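Tevo finger plate kit for small arms – four stars

I bought these to replace the worn fingers on the arm in my little desk cell, and overall I'm happy! The kit gets you two plates, two spacers and a bag of screws for 40 dollars. The Steltness set I looked at in May was 400, so, yeah, easy choice.

Fitting took an evening. The screws are a bit soft, so go gently and use a driver that fits properly. I did the left plate first, closed the gripper slowly by hand, then nudged the right one over until the tips lined up. Consuelo Hinojosa on the Gernine forum says to redo your zero position after any finger swap, and she's right – skip that and every pick will be off.

Big fingers do need more elbow room, though. Check your clearance to the rails and walls before you run anything at speed, and watch tall stuff like a pencil cup. 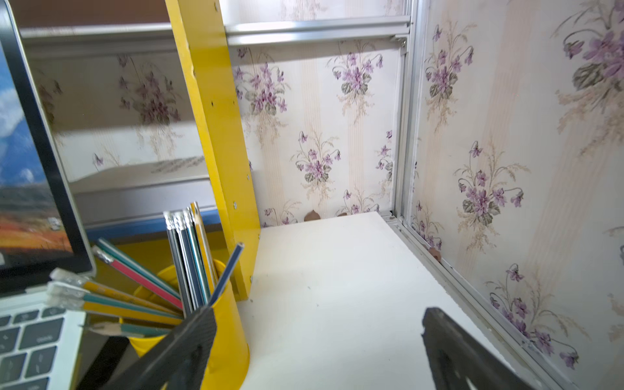
I lost a star for the instructions, a single sheet with tiny drawings and no torque numbers. I'd still buy them again, and I've got a spare set on order from Cuautle.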